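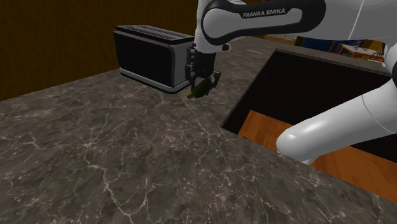
5.3 Failure analysis: loss of grip on produce

Of the 547 simulated kitchen episodes we ran with the Steseneo policy, 148 ended without the object at its target. We replayed all of them and sorted them by the first event that made the episode unrecoverable. Most were ordinary reach errors, treated in Section 5.2. This section covers a smaller group in which the arm reached the object and closed on it, and the object was lost later, during the carry.

Nearly all of these involved produce. Boxes and cans have flat or regular sides, and a small error in finger placement changes little. A cucumber tapers, so the two fingers may close on parts of the body with different widths. The contact then sits to one side of the finger pads, and the object can turn between them when the wrist rotates. Figure 6 shows a Franka Emika arm holding the cucumber over the counter near the toaster, together with a close view of the grip.

The flower is part of the object mesh and is included in its collision shape. In an early version of the Nekari asset set it was given the same stiffness as the body. When a finger closed on the flower, the solver reported firm contact at both pads and the policy began its lift. The body hung below the grip and swung with each change of direction. We lowered the stiffness of the flower and reran the affected episodes. Drops fell, but nine episodes still failed in the same way, and we kept them in the count.
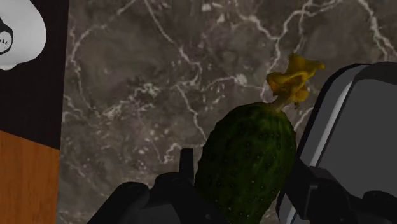

A second cause was the slip check. The controller compares finger width at closure with finger width during the carry and stops the arm if the difference passes a threshold. This works when an object slides toward its narrow end, as the fingers move inward. It does not work when the object rotates about the line between the pads - the width may hardly change until contact is lost. In the logs for these episodes the check stayed silent up to the drop, and the arm went on to the target and opened on nothing. The policy then marked the placement as complete.

We consider the false completion more serious than the drop itself. On a physical arm, an object left on the counter or floor would be outside the state the planner believes in, and the next motion would be planned without it. The counter in this kitchen also has a rectangular opening, and an object that falls through it cannot be reached again by the arm. We added a contact test immediately before release, following the rule used in the Zernberg benchmark. If contact is missing at either pad, the episode stops and is logged as a failure.

The test does not prevent drops. To reduce them we limited wrist speed for objects with a tapered shape, which added time to each carry, and ran 30 further episodes with the cucumber alone. Drops still occurred when the grasp was taken close to the stem. The El Sherbiny grasp score, which we used to rank candidates, gives no penalty for this region, and we left it unchanged so that our results could be compared with earlier work. Section 5.4 reports the same runs with a modified score.

Figure 6. Cucumber grasp in the simulated kitchen: arm and counter (first panel), close view of the grip (second panel).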